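Florkivance autoship - what counts as "active"?

elar_61
Posted Monday
My upline says I need 100 points a month to stay active. The Florkivance plan document says personal volume, and my own autoship only comes to 61. Do customer orders make up the rest?

turkow_exit
They count if placed through your link. Retail stock you sold by hand was already counted when you bought it.

Austra Laur
Disagree. Customer orders went into a separate column in December. Check the back office, not your upline.
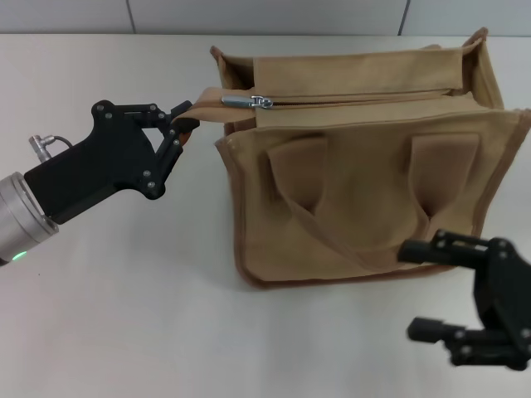
Does a missed month reset your rank?

Two missed months in a row do. One only stops commission for that month.

turkow_exit
Austra - separate column, same total. Section 10 adds them before the threshold is applied.

Austra Laur
Section 10 covers rank. Activity is section 2, and it says own purchases only.

elar_61
Section 2 it is, just read it. So I'm 39 short and would be buying stock to qualify.

Eglė Petrauskas
Same rule at Clorkent. I cancelled autoship and kept the login.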